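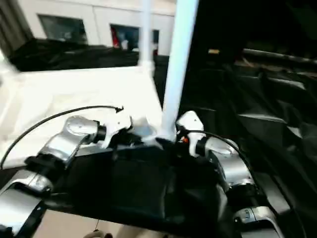 Home About Open Day Team Contact

About Brimitz

We build and program two-armed robots, and once a year, in May, we open the doors and let everybody come and watch them work. It started as an afternoon for our families. This year 300 people came through, and we loved every minute of it!

The table demonstration is the one people ask about afterward. Padmavathi Hegde runs it with both arms going, and she likes to stop halfway and take questions — mostly from kids, who want to know how hard a gripper can squeeze and whether the left arm knows what the right one is doing. (Good question. We spent most of last winter on it.)

Jummai Yusuf started the company with Anayeli Orozco in 3 rented rooms, and there are 40 of us now. Our control software is called Dunik, and Adaeze Nwachukwu's team looks after it. On open day they put the code up on a big screen next to the coffee, and visitors can change a few numbers and see how the motion changes — always a crowd there!

School groups are welcome at other times of year too. Write to Ludmila Šťastný and she'll find you a morning, usually starting at 10.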